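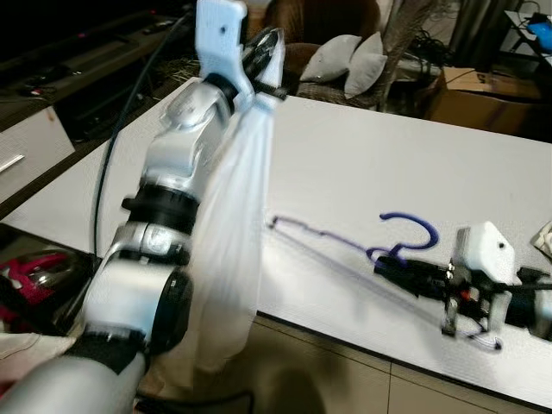

Mechthild reckons the thin white bags aren't worth keeping at all, and that we should go back to the heavier ones from Flemport for anything with a corner on it. She may be right. Noting it down before I forget.

August, 2.15 pm. Bags again.

Went through the translucent white ones this morning. Handled 15. Held by the pinched top they hang well enough and the lower part opens out by itself, so they are easy to fill with cloths. Tins are another matter. Four split along the side seam with one tin in them, all from the same roll, the one with the Karneck label. Rest of that roll set aside, please don't use it.

Tying: a single knot slipped on the full ones. Folding the neck over twice and then knotting held, but it takes up a good hand's width of bag.

Long white table needs a wipe before the next lot. Beige cloths are for the table only. Severin had one for the floor and it's now in the wash with the grey ones, so don't go looking for it.

Cabinet drawers not touched yet. Ernő wants the contents sorted before anything gets bagged, his list has 11 lines and I can only read half of them. Will ask.

To get: a roll of the heavier bags, ties, a marker that writes on plastic. The blue one smears.

Back on at 4, starting with the cloths.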